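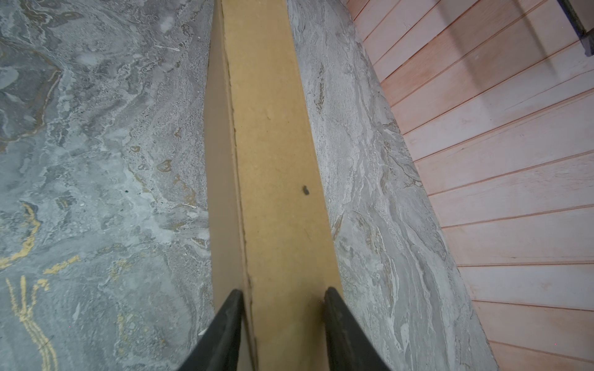

VELHAM LIBRARY TO OPEN TOOL AND CRAFT LENDING ROOM IN JULY

VELHAM — The Velham Public Library will open a lending room for hand tools, sewing machines and craft supplies this July, and anyone with a library card can borrow from it free of charge.

The new Meléndez Room takes over the old periodicals wing on the ground floor. It will open with 636 items on the shelves, from block planes and bar clamps to knitting needles, pie tins and a button maker that the children's staff has already fallen for. Borrowers may take home up to 4 items at a time and keep them for 2 weeks. Renewals can be made at the desk or by phone, as long as no one else is waiting.

People here have been asking for this for years! When the library put out a short survey last winter, roughly 300 households sent it back, and many of them wrote long notes in the margins about the drill they use once a year or the quilt they never finished. Those notes shaped the first order of supplies — the quilting frames are there thanks to them.
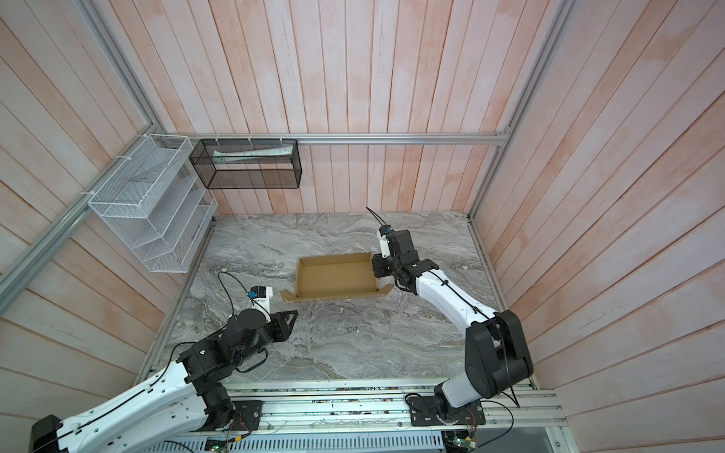

Page last updated: June, 4:15 p.m.

Skileck Hardware on Mill Street is giving the room its pegboard, storage bins and a starter set of saws. Cellia, the fabric shop next to the post office, will host a mending table on opening day, so bring a shirt with a missing button or a pair of jeans with a torn knee. Thread and patches will be on hand.

Doors open at 10 a.m. on opening day, with lemonade on the front lawn until noon. Borrowers under 16 will need a parent or guardian to sign for power tools. Donated tools in working order can be left at the front desk during regular hours, but please keep gas-powered equipment at home, as the library has no safe place to store fuel.

Media contact: Velham Public Library, Front Desk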